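Report of the visit to Lurkcombe, Mon 21 August

Members met at the Renier building and were shown the table-top activity room on the ground floor. Toy kitchen pieces are used throughout - a carrot, a knife, cups and trays - and the room is kept dark around the table.

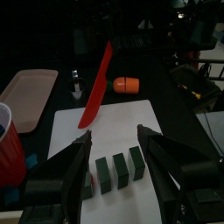
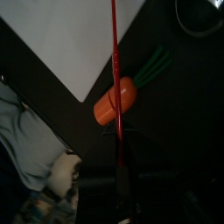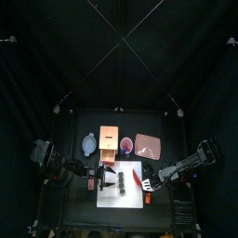 Tamura replied that the toy food should be bought again in January, as the Droltville set of 23 pieces had lasted well. The request was noted, and the next visit will be to Droltville.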